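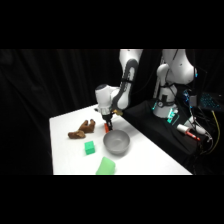
A small orange item on a white tabletop.

Dromolgate Library Extends Evening Hours and Opens Tool Lending Desk

The Dromolgate Public Library will remain open until 9 p.m. on weekday evenings beginning in June, the library board announced. The change follows a survey of cardholders in which 2230 residents took part. Later closing times were the most frequent request, followed by more parking near the Cinar Street entrance.

The board also approved a tool lending desk on the lower level. At opening, the desk will offer 141 items for household repair and gardening, including hand saws, socket sets, and hedge shears. Adult cardholders may borrow up to six items at a time for a period of 17 days. Renewals will be accepted by telephone or at the desk, provided that no other patron has placed a hold. Power tools are not part of the collection at this stage.

"Residents asked for a library they can reach after work, and the new schedule meets that request," said Carleen Waaka, library director. "We expect the lending desk to be busy through the summer."

Jarrah Dunstan has been appointed to manage the desk. Borrowers will be required to sign a one-page agreement covering late returns and damage. Copies are available at the main counter and at the Tuhiwai Road branch, where hours remain unchanged.

Donations of used tools will be accepted at the Cinar Street entrance between 10 a.m. and noon. Items must be clean and in working order.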